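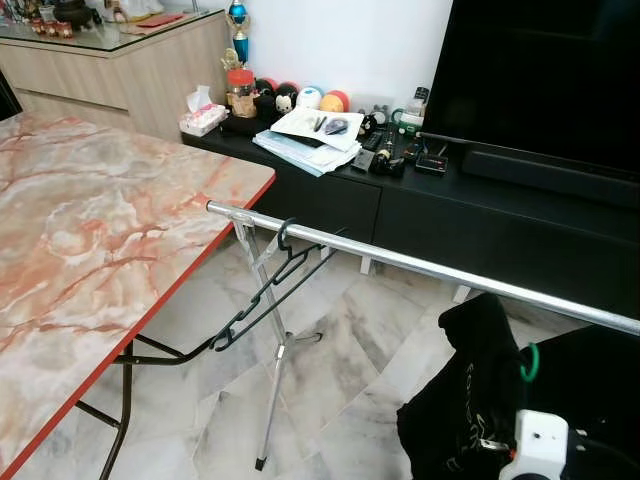 Hanging black shirts indoors without shoulder bumps
Posted by Tristura, Oct 24, 2024

I dry and hang clothes on a freestanding metal rail next to a folding table. The rail holds 10 garments. Knit shirts come off it with a raised point at each shoulder. The floor is marble, and I would prefer not to lay shirts on it.
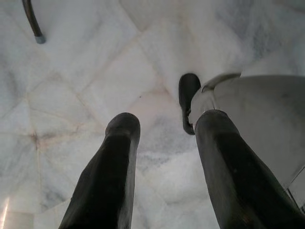
Photo: Tristura

Is the hanger at fault, or the way I load it?
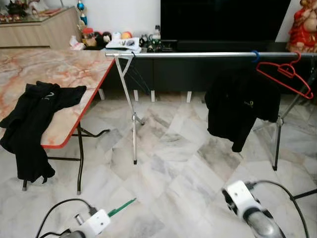

Anneli Lappalainen

Mostly the loading. Lay the shirt flat on the table first, front side up, with the sleeves out. A short-sleeved shirt left in a heap will set its creases before it reaches the rail.

1. Smooth the body from the collar to the hem.
2. Insert the hanger from the hem, never through the neck. Forcing it through stretches the collar.
3. Center the hook and check that both shoulder seams sit on the arms of the hanger.

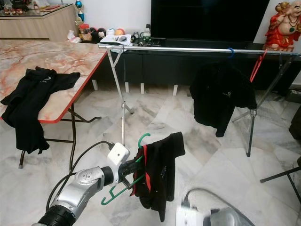 4. Hang it with 2 inches clear on each side — 5 if the garment is a jacket.

Thin hangers are fine for dry shirts. For damp ones, use something with a wider shoulder.

Amirul Raju

I use whatever hanger is closest. Steam takes the bumps out.

Droso

Agree with Anneli on the hem. Heavy knits should dry flat regardless. Also check that the feet of the rail are level, or the hangers will creep to one end.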